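Masking the bin walls before grasp sampling

Zustia's planner samples grasps on every point in the cloud, including the bin. With sloped metal walls this wastes most of the budget and produces candidates the arm can't reach. Crop the cloud first.

1. Record an empty-bin depth image and save it as the background.
2. Set wall_margin to 8 (millimeters). Lower values let wall points through at the corners.
3. Run the segmenter and check the cluster count against the bin contents.
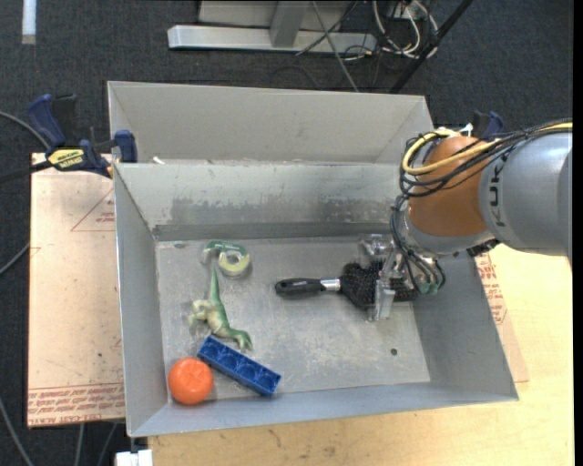

Thin parts are the usual failure. A handle or a tail lying close to the floor can fall inside the margin and drop out of the cluster. Set floor_margin separately and keep it smaller than wall_margin.

On our test cloud the sampler returned 1,071 candidates before masking and 364 after. Pass the remainder to the collision check with the full gripper mesh, hoses included. The default mesh in Druneck stops at the flange and will accept poses that hit the rim.

Restart the planner node after changing either margin.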